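Skermont extends lost property service to all stations on the Goter line

12/07/2024

Passengers who leave belongings on Skermont trains and buses will be able to report and collect them at any staffed station on the Goter line from September, the company has announced.

At present all items found on the network are sent to a single office at Goter Central, which is open on weekday mornings only. Under the new arrangement, items will be logged at the station where they are handed in and kept there for 14 days before being moved to Goter Central. Passengers can ask for an item to be sent to another station on the line free of charge.

The change follows a six-month trial at Rimkutė and two neighbouring stations. During the trial staff logged 785 items, of which 629 were returned to their owners. Keys, chargers and small electrical goods were the items most often handed in after umbrellas and gloves.

Tamara Dumitrescu, head of customer service at Skermont, said: "People told us that getting to Goter Central before noon on a working day was the hardest part of getting their things back. Most of them use the same station every day, so that is where we should be keeping what they have lost."
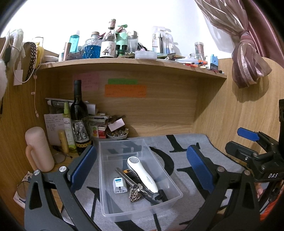
Keys, a travel adapter and other small items in a clear plastic bin.

Each item will be given a number and entered in a shared register run by Fuvov, the company that already supplies Skermont's ticketing software. Staff at any station will be able to search the register while the passenger waits. An online form will replace the current paper form, although paper copies will still be available at ticket windows.

Passengers collecting an item will be asked to describe it and to show proof of identity. For phones, tablets and laptops they will also be asked to unlock the device. Bank cards will be destroyed and the issuing bank told. Passports and identity cards will be passed to the police after 48 hours, as now.

The collection fee of 4 euros will be dropped for keys, glasses, medical aids and children's toys. It will stay in place for all other items. Food will not be kept overnight.

Trygve Skjelbred, station manager at Rimkutė, said the trial had needed some changes along the way. "We began with one cupboard and had filled it by the third week. Bicycles and pushchairs are still a problem for the smaller stations, and those will carry on going straight to Goter Central."

Unclaimed items will be held for three months in total. After that, items in good condition will be sold at a public sale held twice a year at the Goter bus depot, with the money going to the company's travel fund for school groups. The last sale raised 1751 euros. Items that store personal data are not sold and go for recycling.

Skermont said 108 members of staff would be trained on the register over the summer. Opening hours for lost property will match ticket office hours at each station and will be shown on posters and on the Skermont website before the service begins.

The existing telephone line will stay open until the end of the year. Items reported lost before the start of the new service will remain at Goter Central and should be collected there.

Press contact
Aino Lehtinen, Press Office, Skermont, Goter Central Station

Notes to editors
Skermont runs local train and bus services in Goter and the surrounding district. The trial covered trains only. Buses will join the service on the same date as the other stations, with items handed in at the end of each shift.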